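Gurnville Property Talk > Buying & Selling
Posted Monday, 7.40 am, by cokon_tragic

The big place on Tambunan Road has finally gone, and for 18 per cent under what the owners paid. Ten bedrooms, a boat ramp, and a games room the colour of salmon mousse. Eight months on the market. I'd like to feel sorry for them and will let you know if it happens.

ilano_st_renter: Wasn't it passed in at auction in August? I walked past and there were more agents than bidders.

cokon_tragic: It was. Then they changed agencies, which got them a new brochure and the same price.

grumpyvendor: You lot are enjoying this too much. A discount on a house like that says nothing about the rest of Gurnville. We sold on Ilano Street the same month and had two offers over reserve.

verandah_views: With respect, yours was a three-bedder near the school. Of course it sold. Up the Cokon end it's a different story, and ours has been listed since autumn. The stylist has been through and I've been told to declutter every horizontal surface.

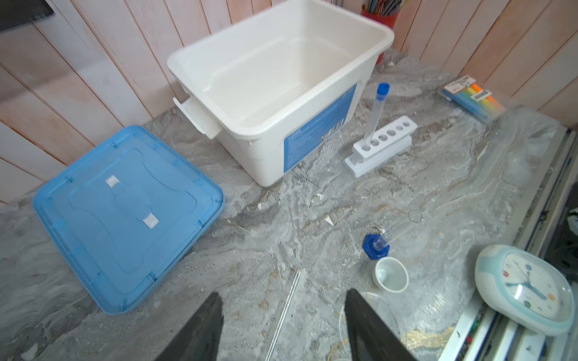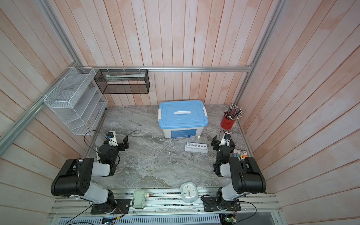 Our agent reckons buyers at the top end have all the time in the world and know it, so vendors either drop early or drop later with more sighing. I'm in the sighing group. She also wants the pink timber lining boards painted over in something neutral, and I've said no, because any buyer who'd walk over a bit of washed-out pink was never going to cope with the council rates. The grey marble look can stay, apparently. It's "current".

grumpyvendor: Paint the boards. It's a weekend's work.

verandah_views: It's a weekend's work to someone who isn't doing it.

ilano_st_renter: Keep the pink. And drop the price, sorry.

cokon_tragic: Seconded on the price. I'm neutral on the pink, having seen the mousse room.

2 more comments

saltbush: Does anyone know if the boat ramp is on the title? The old listing was very coy about it.

grumpyvendor: Council land, I'm fairly sure. They'd have paid extra for it all the same.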